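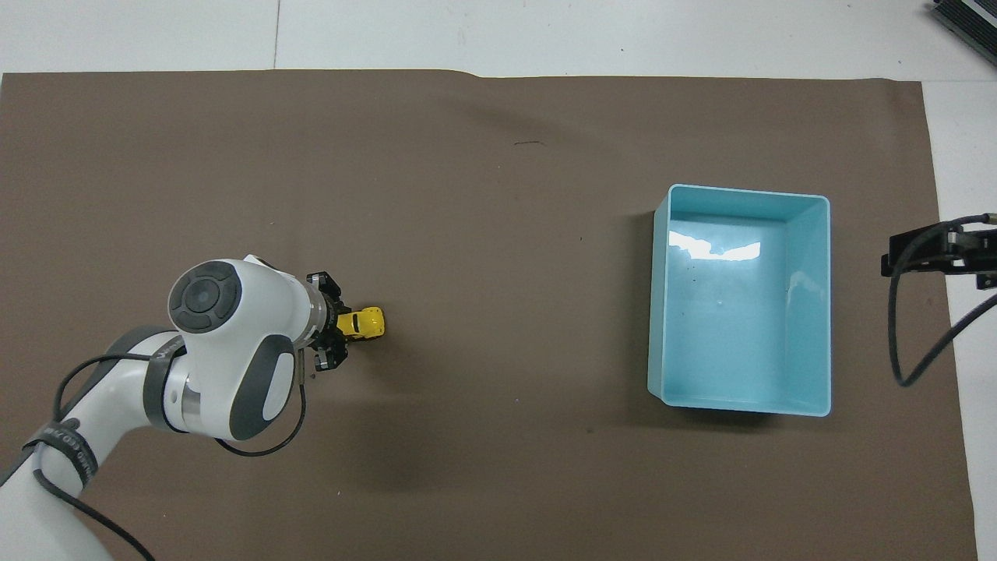 Leena Karppinen wants to know why the planner needs a place pose at all, if the bin is sitting right there and perception already gives us its rim. Fair question, and it ate most of my day in the best way.

July 4, 2024

Setup: toy car into the blue bin, brown paper down on the table, two-finger gripper. Planner is Tapia, perception is Hunanov, both on the new message format.

Until now the place target was one fixed pose over the bin center, with yaw locked to the bin's long side. Leena's point is that a toy car dropped into an open bin doesn't care about yaw. So I swapped the pose for a region: any x, y inside the rim minus a margin, any yaw, z between two limits. Tapia already supports this! It was in the goal sampler the whole time, under a flag none of us had turned on.

Ran both versions offline against the saved start states, 549 of them. Fixed pose: 22 failed to plan inside the time limit. Region goal: zero. Median planning time went from 184 ms to something so short I checked twice that it wasn't returning a cached path. (It wasn't. I cleared the cache and ran the lot again.)

Looked through the old failures one by one. Nearly all are the last wrist joint running out of travel, with the arm trying to unwind the long way to hit a yaw we never needed. A few are the elbow. I'd been blaming the collision model for those since November, sorry collision model.

Things that bit me:

– Region is defined in the bin frame, and Hunanov flips that frame by 180 degrees when the two short sides score the same. Harmless for a symmetric region, not harmless once we add a margin on one side only. Needs a tie-break.

– Margin has to include the held object. I used the gripper fingers alone at first and the sampler happily put the car's nose through the bin wall. Now it takes the attached object's bounding box, plus the fingers.

– Cable. The planner knows nothing about it, and with free yaw it can pick wrist angles we never used before. I put a soft cost on wrist rotation away from the start value. Works nicely in the viewer, weight is a guess.

Sampler cap is at 3000 draws per goal. Way too many, but it never gets near that, so leaving it.

Branch is on the Atus repo, named region-goal. Leena, could you read the margin code before I merge? I'm least sure of the part where the box gets rotated.

Next: same trick on the grasp side. The car can be picked from either end, and we only ever ask for one of them.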